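Section 4: Before You Order Your Second Arm

1. Measure your bench first. I give each pair of arms 72 inches — cables eat space!
2. Price the tool with the arm. My Joma quote left the screwdriver off (ouch).
3. Set aside 10 percent for printed fixtures and spare screws.

Note: Order bits early, they go fast.

Caution: Don't sign anything until you've checked both arms can reach the same spot.
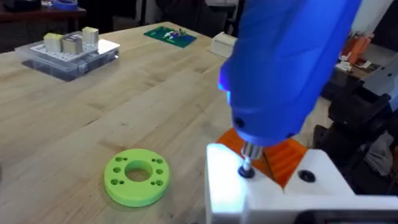

Blue electric screwdriver on the arm, both views

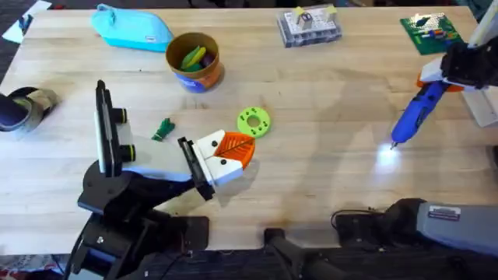

Clastero Automation Club — Equipment Planning Guide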